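Equipment review: the Tundeck hand-held demonstration gripper
Wandstead Assistive Automation Unit
Reviewed by Jummai Ekwueme and Keith Dunmore

The Unit was asked to assess the Tundeck for recording household tasks, chiefly the handling and folding of clothes. Our existing method relies on the Dadus remote-control station, on which an operator steers the robot arm from a desk. The Tundeck is held directly, and the movements of the operator's hand form the demonstration.

Four operators used the tool in January and recorded 1446 demonstrations between them. Training was brief. Senad Zupan, who had no earlier experience of this work, was producing usable recordings within 25 minutes, whereas the Dadus station normally calls for two full mornings of instruction. On thick or soft garments the Tundeck was almost twice as fast.

Grip is the strongest point. The fingers close evenly and the operator can feel resistance through the handle, a sense that is entirely absent at the remote station. Thin cotton remains difficult. Pillowcases slipped on repeated attempts, and Hugo Guillot found that picking up a single layer required a pinching angle which became tiring for the wrist.

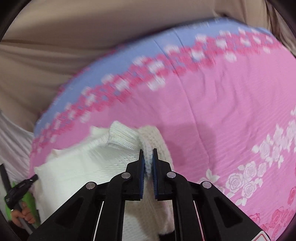 Fig. 1. The fingers closed on the folded border of a white knitted sweater, on a floral comforter.

The wide-angle view takes in a good deal of the bed as well as the garment, and this helped when recordings were checked. Fast movements do blur, and operators should be told to slow down before each grasp. The battery lasted for 50 recordings at most, fewer than the supplier's guidance had led us to expect, and the charging cradle is poorly made.

The Unit recommends purchase for work with clothing and bed linen. The Dadus station should be kept for heavy objects and for any task near the cooker - the Tundeck is unsuitable there, as the operator's hand must stay close to the work. Requests for loan should be addressed to Doaa El Idrissi.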